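Evidence room inspection, Pimentel substation, March
Inspected by: Janaína Sales

Door lock and keypad: OK
Intake log signed each shift: OK. Line 119 has no initials, Luuk Maes to fix.
Sharps tubes sealed and labeled: 32 checked, OK
Recovered car keys tagged: NOT OK. Two tags missing case numbers.

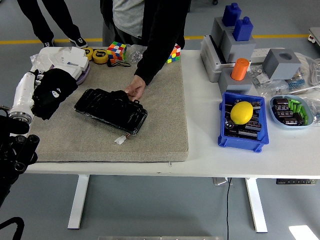 Black item in plastic on the desk pad, cable and white connector at one end.

Cash safe, two-person rule: OK
Fire extinguisher: OK
Re-check open items by 16:00. Report to Harish Dubey.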